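Luvar Toy Library
Play kitchen check, set 109

Checked by: Fidelina Pacheco
Where: Arnow Street branch, back table
When to use: every time the set comes back, and again before it goes out to a group with children under 4

Mark each line OK, FIX or PULL. Write a comment for anything that isn't OK. Parts marked PULL go in the gray bin in the office, not back on the shelf.

1. Play food

Squeeze each piece and bend it gently. Look for splits, loose bits and bite marks.
Strawberries - OK. Green tops pulled by hand, both firm.
Orange slice - OK.
Banana, peeled - FIX. The peel flaps spread out wide and get caught when the lid goes on. Pack it last, on top.
Ketchup bottle - OK. Pull hard on the white cap. If it turns or lifts at all, mark it PULL. Check the label for lifting corners, as they get picked off and chewed. 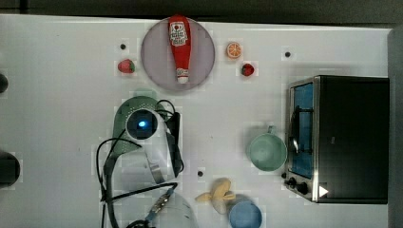
2. Toaster oven

Door opens and closes without pinching - OK.
Door handle tight - OK.
Knobs - OK. One was glued in March after it came off at the Cellia group. Tug both.
Inside wiped out - FIX. Crumbs along the hinge. Use the narrow brush.

3. Anything with holes

Run a fingertip over both sides and feel for rough edges. Hold the part up to the light to see dried food or soap in the small round holes. A shiny surface can hide it, so tilt the part while you look.
Rough edges - OK.
Holes clear - FIX. Soak and brush, then look again.
Finger gets stuck in any hole - OK, holes too small.
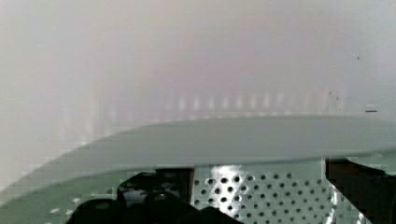

4. Plates, bowls and mug

Lavender plate - OK. Light knife marks on the underside, can stay.
Mint-green plate - OK.
Blue bowl - OK. Check the rim for chips.
Mug - OK. Twist the handle.
Mint-green colander - OK after the soak. Handles at both ends checked for cracks.

5. Utensils

Green spatula - OK. Bend the blade and look for white stress lines. Set 186 had one that snapped.

6. Before packing

Everything laid out and ticked off against the card in the lid. Small round pieces roll, so look under the table too.

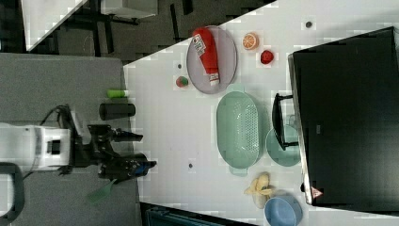 Page last changed: 21/02/2022

Changes in this version: section 3 is now separate from plates and bowls. The line about battery covers is gone, as it belongs on the Hoàng train set sheet.

If a part is pulled, write the set number and the part on the office list the same day. The set can still go out without it unless the card in the lid says otherwise. Keep signed sheets in the blue folder until the next full check.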